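14 septembre 2026
par Tsung-han Fung

Ticket 1407 – table blanche de la petite salle, traces grises et panier à fruits

Bonjour, je rouvre le ticket d'avril parce que le souci est revenu. On a toujours des marques grises sur le plateau blanc, pas énormes, mais quand on pose des fruits à côté toute la journée, ça fait négligé ! J'ai essayé l'éponge et le savon noir, puis le nettoyant Pullska (celui du placard, flacon entamé). Résultat : les traces ont pâli, il en reste, et il y a une petite éraflure qui ne bouge pas du tout.

King-fai me demandait si le panier jaune pouvait rayer le plateau en glissant. Le panier, puis le plateau.

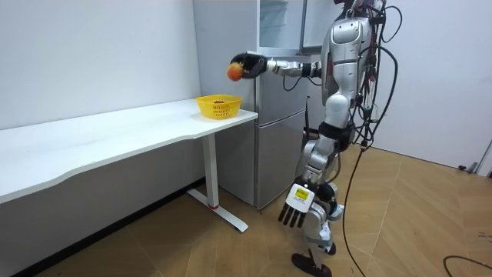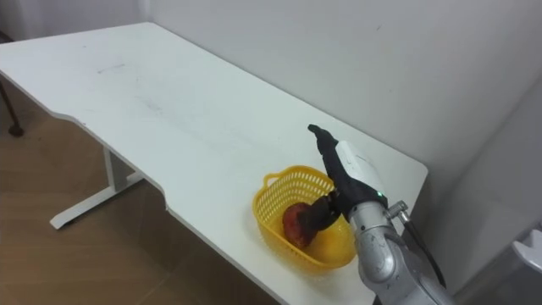

Équipe Aménagement et petit matériel – Tulloteck, site Javunitz

Ce que j'ai déjà tenté, dans l'ordre :
– vinaigre dilué, laissé 3 minutes : rien
– gomme blanche sur l'éraflure : un peu mieux, puis plus rien
– feutrine sous le panier : décollée au bout de deux jours, je l'ai retrouvée par terre

Du coup mes questions : est-ce que la pierre d'argile est permise sur ce revêtement mat, ou est-ce que ça va le faire briller par endroits ? Et chez Leitner, ils vendent encore les patins fins ? Je préfère demander avant de frotter plus fort, j'ai déjà abîmé un plateau comme ça.

Réponse de King-fai Au : pas de pierre d'argile pour l'instant, il m'apporte des patins et on refait un essai jeudi. Je laisse le ticket ouvert.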